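Home | Opinion | Letters | Archive | About

Bring back the practice hour

By Riet Segers

August 2024

My first supervisor made me tie the same knot for most of a winter before she let me near a patient. I was bored and rather cross. I now think it was the best teaching I had, and I think we are letting that sort of teaching go. 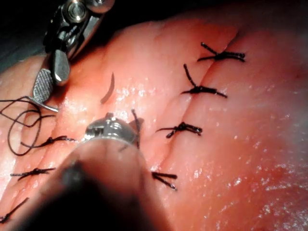
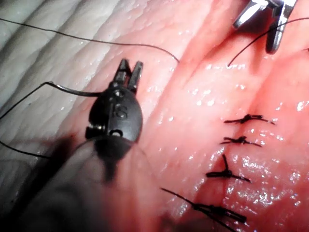
Interrupted sutures in the first picture, a narrow-jawed instrument over pink tissue in the second.

Practice takes time, and time is what trainees are short of. In March I asked the juniors at Vavbridge how long they had spent in the skills room that month. Most had been in once. One of them, Yichen Fu, had not been in at all. He had tried the door twice after a late shift and found it locked. He practises at home instead, on a folded tea towel, with thread he buys himself.

I do not blame the hospital managers alone. Senior staff are part of it, and I include myself. We say that practice matters, then we ring the skills room and ask for the trainee back because the clinic is running over. The trainee comes, of course. An hour that can be cancelled by anyone with a telephone is not really an hour set aside.

My proposal is a small one. Every surgical trainee should have 5 hours a month for practice, written into the rota and treated the same way as theatre time. If the hours are lost they should be given back within the month. The room should open with an ordinary staff card, day and night. It does not need to be a grand room. Ours has a sink that drips and chairs from the old canteen, and people learn in it perfectly well.

There are two objections I hear often. The first is cost. Thread and practice pads are not free, and Vavbridge spent £1,000 on them last year. That is a modest sum for a hospital, and I would be glad to see it doubled. The larger cost is the cover for those hours, and I accept that someone has to pay for it. We already pay when a slow closure holds up a list, but that money never appears under training.

The second objection is that real skill comes only with real patients. There is some truth in this. A pad does not bleed, and it has no relatives in the corridor. But a trainee who no longer has to think about her fingers can think about the patient, and she is easier to teach as well. I can talk to her about judgement while she works. With someone still fighting the needle holder, I mostly talk about the needle holder.

Some colleagues say the keen ones will always find the time. I have said it myself. It favours people who live close by and have no children to collect, and it tells us little about who would make a good surgeon.

The new rota is being drafted now. I have asked for the hours to go in before the clinics do, and for the lock on that door to be changed.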